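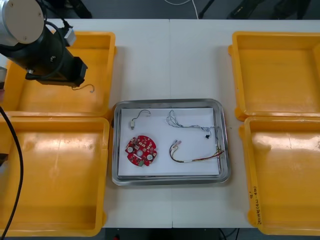 Parts tray and sorting bins at the Thiele kitting station, with the arm over the upper left bin.

Workplace Equipment Review: Zavard Two-Arm Kitting Cell

The Zavard cell was installed at the Thiele repair and refurbishment shop in March to take over part of the work of sorting small electrical parts. This review covers the first 9 weeks of regular use. It is written for supervisors and staff at other Goravlow sites where the same equipment is under consideration, and it gives as much attention to the work of the operators as to the machine.

Before the cell arrived, returned units were opened at the bench and their cables, harnesses and boards were sorted by hand into bins. The task was shared among 7 employees in rotation. Staff surveys had rated it the least popular assignment in the shop, mainly on account of sore wrists and the difficulty of staying alert late in a shift.

Setup and layout

The work surface is a plain white table with yellow plastic bins on both sides of a stainless steel tray. Parts are laid out on white paper in the steel tray. The paper is an ordinary supply item and is replaced at each shift change. The bins are the same ones the shop used before, and one still has its old handwritten marking on the front wall. Keeping the existing bins saved money and spared the staff a new labeling system.

Installation took two days. The supplier's manual is clear on electrical connection and safety stops but weak on daily routines, and the shop wrote its own one-page start sheet. Cable routing deserves more thought than the manual gives it. A thick black cable passes over the lower left bin, and operators have asked for it to be moved. We support that request.

Performance

During the review period the cell handled 1705 parts, of which 38 were placed in the wrong bin or had to be picked again by an operator. Round circuit boards and short single cables gave little trouble. Tangled bundles of thin wire were responsible for most of the errors. A colored harness bent into a U shape is usually picked correctly if both ends are free, but one that trails over the rim of the tray can drag. Operators now tuck loose ends inside before starting a run.

The cell is slower than an experienced sorter. Sites that expect faster output from a single table will be disappointed.

Effect on staff

No positions were removed. Sorting hours were moved to testing and repair, where the shop had a backlog, and two employees completed training as cell operators. Reports of wrist discomfort have fallen. Against this, operators describe long stretches of watching with little to do, and some miss the conversation that went with shared bench work. Management has since limited cell duty to two hours at a time.

Pay grades were not settled before installation, and this caused avoidable concern. Other sites should agree on them in advance.

Comparison and rating

The shop also tried the Ferkier single-arm unit. It costs less and takes up less floor space, but it managed poorly with soft cables and was returned after the trial.

Ease of use: good
Accuracy with boards and short cables: very good
Accuracy with loose wire: fair
Documentation: fair
Acceptance by staff: good, with reservations

The Zavard cell is recommended for shops with a steady flow of mixed small parts and enough other skilled work to occupy the people it frees. A second review will follow in December, after the cable has been rerouted.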